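Wiesława Zieliński
Moving out of Comberg this month, so I will write a small thread about packing. I have moved many times in my life and I still do it wrong.

First thing: small objects need more time than furniture. A table is one decision. A drawer is a whole evening.

So now I put an open box on the bed and start with the small things. 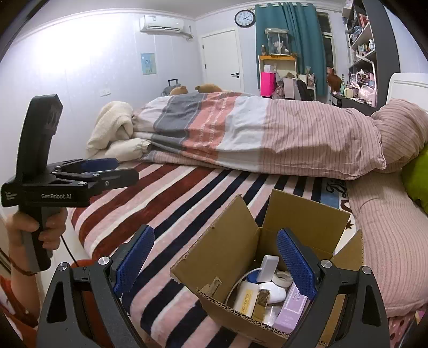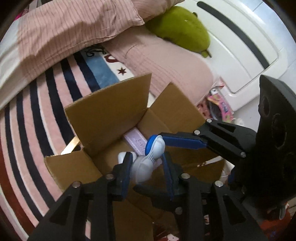

The bed has a good height and my back is thankful. Also, you must finish before night if you want to sleep. It is a strong motivation.

Second: write on the side of the box, never on the top. When boxes stand in a pile you cannot read the top. I learned this two moves ago and I forgot it one move ago.

Third: ask for prices by email. The first mover told me 1,580 on the phone. On paper it became 1,866, because of stairs. I live on the ground floor.

My neighbor Blair Dunbar gave me another number to call, and they come on Tuesday. We will see.

Fourth: books in small boxes only. I know everybody says this. I want to say it also, because last time I filled one big box with dictionaries and it stayed in the corridor until spring.

A question for people who know Chisholm: is it difficult to park a truck near the station in the morning? The city page says I need a permit, but the form asks for a permit number before it gives me one.

What I still do not know is what to do with keys. I have a jar of keys and I am sure of only two. I am afraid to throw away the others — maybe one of them opens something I still own.

Last post for today. The kettle stays out until the final morning, with one cup and the tea. This is the only rule I have always followed.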